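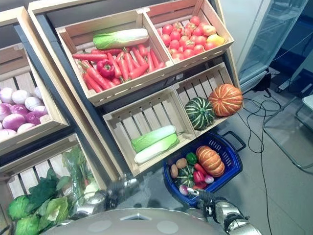
*Última atualização em outubro, às 16h20*

# A feira que não estraga

Hatsue Kamata trabalha com legumes há boa parte da vida e há muito tempo não precisa jogar nenhum fora. Ela monta bancas com produtos artificiais para vitrines, cursos de varejo, escolas e cenários. O serviço, explica, é quase o mesmo de uma quitanda: escolher, empilhar, abastecer e arrumar de novo depois que alguém mexeu.

"Mexer é o uso normal", diz. "Se eu monto uma banca e ninguém tira nada do lugar, montei errado."

O ateliê fica em Pundmont, nos fundos de uma antiga loja de ferragens. As peças ficam guardadas por espécie, em gavetas fundas, e o inventário mais recente chegou a 415 itens. A maior parte veio da Ledix, fornecedora com a qual Kamata trabalha desde o começo. Outras foram compradas avulsas, quando uma loja fechava ou trocava a decoração. Isso explica por que duas cenouras da mesma caixa podem ter tons diferentes, detalhe que ela prefere não corrigir.

## O peso do olho

Uma banca começa pelas caixas. Kamata gosta das de ripas claras, inclinadas para quem chega, porque mostram o conteúdo sem que seja preciso enchê-las até o fundo. Os volumes pequenos, como cenoura e tomate, pedem monte. Acelga e abóbora funcionam com pouca coisa: duas acelgas deitadas na diagonal já dizem o que há para levar, mesmo com o fundo da caixa à vista.

Esse vazio costuma incomodar os clientes. Muitos pedem tudo cheio, no alto e embaixo, e ela em geral faz uma primeira versão assim para que vejam o resultado. Uma banca lotada parece catálogo, segundo ela. Com uma caixa mais baixa, fica com cara de meio da manhã, depois que os primeiros fregueses passaram.

A mistura segue a mesma lógica. Um pimentão vermelho no meio das cenouras, uma fruta em cima dos tomates: na feira de verdade, as pessoas pegam uma coisa, desistem e largam onde estiverem. Kamata deixa alguns desses erros de propósito. Não passa disso, pois quem vai usar a banca para aprender a repor precisa entender qual é o lugar de cada produto.

A cor também entra na conta. Os nabos brancos e roxos costumam ir para a lateral, onde quebram a sequência de laranja e vermelho. As folhas ficam embaixo. Parte delas pode ir em saco plástico transparente, como em muitos mercados, e o saco dá um brilho que as folhas soltas não têm.

## A cesta conta a compra

Na frente da banca vai a cesta. É o item mais barato do conjunto e o que Kamata demora mais para resolver. Uma cesta azul, de plástico, faz contraste com quase tudo que se come, e por isso ela usa essa cor com frequência. O difícil é o conteúdo.

A regra dela é montar a compra de uma pessoa possível. Abóbora, batata, pimentão e um rabanete ou outro dão uma sopa e uma salada. Entra primeiro o que pesa, mesmo que a peça artificial não pese como a verdadeira, e o miúdo se acomoda nos vãos. Uma abóbora grande demais para a cesta inteira também serve. Quem já fez feira a pé reconhece o problema.
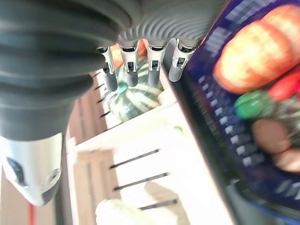 *A abóbora listrada, verde-escura e creme, ao lado do recipiente azul com outros produtos.*

As abóboras são as preferidas de quem visita o ateliê. As listradas de verde têm desenho marcado, aparecem de longe e aguentam ficar sozinhas. As alaranjadas, de gomos, ocupam espaço e fecham bem um canto. Kamata costuma pôr as duas na mesma caixa, lado a lado, e deixar a maior passar um pouco da borda.

## Preço e conservação

O último conjunto completo, com estante, caixas e produtos, saiu por R$ 3.108, sem o transporte. A cliente foi a Bruna, uma pequena rede de mercearias que queria treinar funcionários novos sem gastar mercadoria. A estrutura veio da Hviid e foi montada por duas pessoas em uma tarde.

A manutenção é simples. Pano úmido nas cascas lisas, pincel seco nas folhas e nas ramas das cenouras. Sol direto é o que mais envelhece as peças, e os vermelhos sofrem primeiro. Kamata separa as desbotadas em uma gaveta própria e as usa no fundo dos montes, onde só fazem volume.

Ela também fotografa cada banca antes de entregar - de frente e de lado - e manda uma cópia impressa com o conjunto. A maioria dos clientes segue a foto nas primeiras semanas. Depois os tomates começam a aparecer na caixa dos nabos e alguém descobre que as acelgas param em pé se ficarem encostadas no canto.

Para a próxima encomenda, ela procura berinjelas. Já recusou dois modelos, ambos brilhantes demais, e espera as amostras de um terceiro.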